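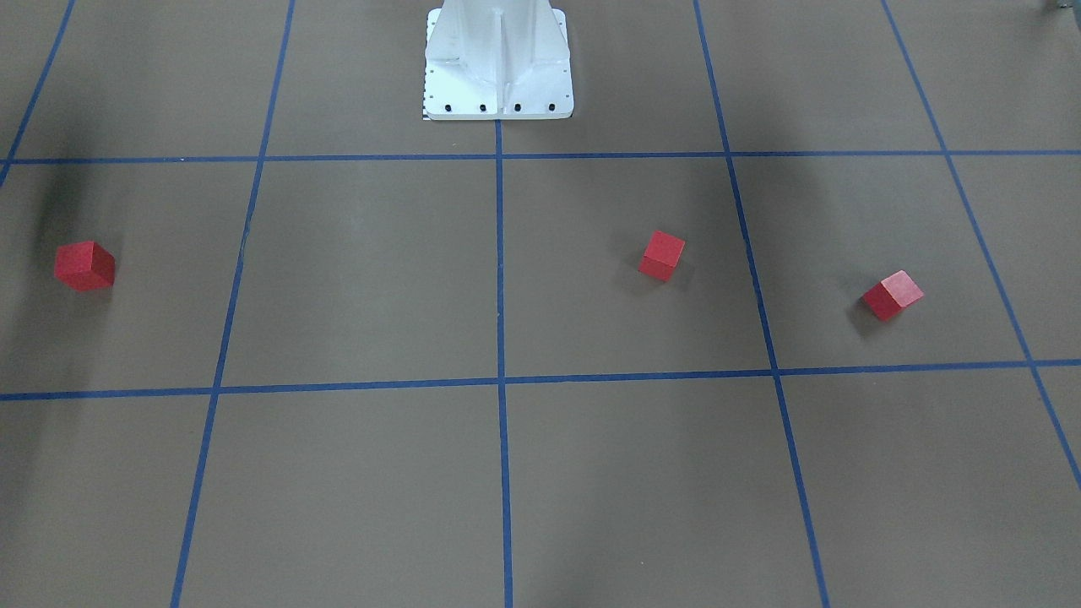
Kustden Robotics Club

Cube Sort: Frequently Asked Questions

What is Cube Sort?
It's our big project this term, and we love it! Teams program a robot arm to pick up small red cubes from a taped grid and set them down in the cells the judge calls out. You get 30 minutes at the table per session, and the final is in August at Natadham Hall.

Do I need to know how to code?
Nope. Plenty of members start with the teach pendant, saving positions one at a time and playing them back. Once that feels comfortable you can move on to the Serton scripts, which we keep in the shared folder (start with the one called first_pick, it's short and has tons of comments).

Does it matter which way a cube is turned?
Yes, and this is where the fun starts. Cubes can go down at any angle, so a gripper that comes in straight every time will sometimes land on a corner. Teams are free to solve that however they like.

Can a cube touch the tape?
At the start of a run, no. At the end, a cube on a line gets half points. Please don't peel or re-stick the tape, even if a line looks crooked to you. Tell a coach.

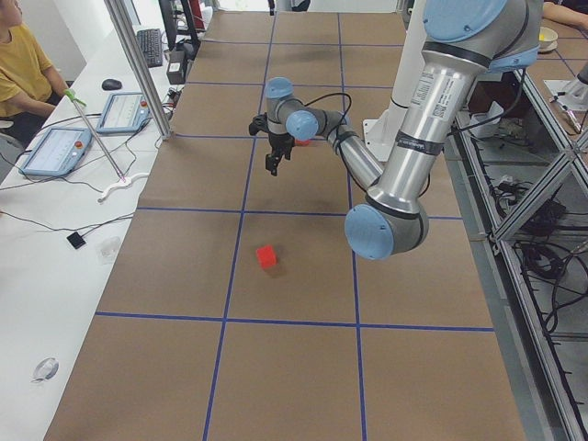

Gripper open over the next cell, with a red cube on the near side of the line.

How is it scored?
Each cube in the right cell is worth 25 points. The club record for a full match is 449, set by team Takács, and we would be thrilled to see somebody beat it.

What happens if the arm does something weird?
Hit the red button on the pendant. You won't lose points for it, ever. Keep the pendant within reach for the whole run and keep your hands off the table until the arm has stopped.

Is there still room?
We have 47 members right now and the evening group is open. Bring a notebook and closed shoes, and come say hi!

Can I practice at home?
The simulator files run on most laptops. Grid layout 2 has the wrong cell size at the moment, so use layout 3.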